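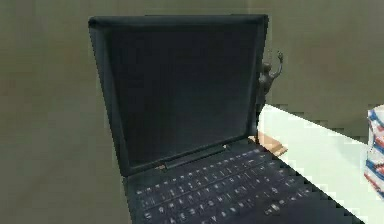

Automatisation des bureaux de Sisisdale : vos questions

Le robot Cavness touche-t-il à mon ordinateur ?
Non, selon le fournisseur. Laissez-le quand même éteint, écran noir, en partant.

Gagne-t-on du temps ?
Mulcahy promet plus de 700 heures par an. On attend le calcul.

Qui ramasse ce qui traîne par terre ?
Le robot, en principe. Un petit bout orange devant la poubelle verte, c'est pour lui. 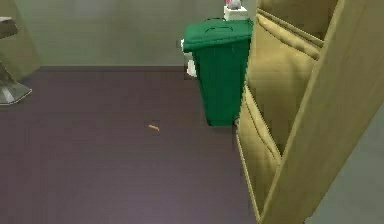
Et les postes ?
Aucune garantie écrite après juillet.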